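News Local Sport Weather Classifieds Contact

Fakness water testing to move in-house from August

Households on the Fakness town supply will get their water results sooner from August, when the district starts testing most of its samples locally instead of trucking them to Zemthorpe.

The change covers 3,439 connections, including the new estate at Fitholm. Samples now leave on the morning courier and results can take up to 16 days to come back.

Water services manager Ermira Berisha said the delay had been the most common complaint after last summer's boil-water notice.

"People were ringing us every day and we had no answer for them," she said. "We want routine results back the next afternoon."

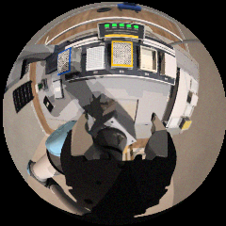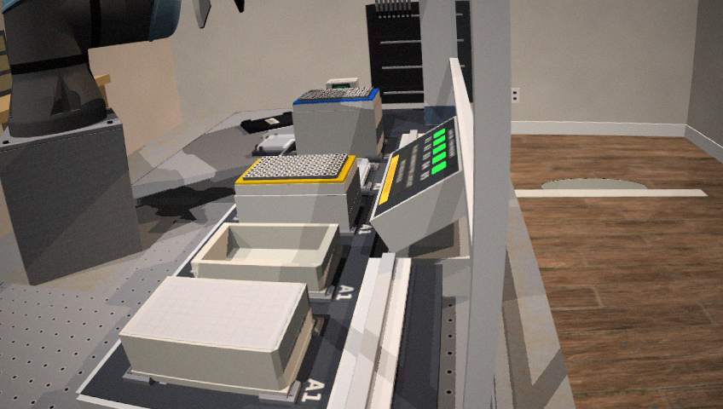 Samples will be collected from 16 taps across the district, up from nine. Two of the new points are on Dewulf Road, where residents have reported brown water and a metallic taste since the main was repaired.

Senad Mladenović, who lives at the top end of the road, said he had been buying drinking water for most of the year.

"I'll believe it's fixed when I see the numbers," he said. "The colour is better than it was, but I still won't fill the kettle from it."

Tests for pesticides and heavy metals will still be sent to Zemthorpe.

Private bore owners can have a sample checked for $100, or $200 with the full mineral panel. Bottles can be picked up from the Fitholm depot before 4 pm and must be returned within 24 hours of filling.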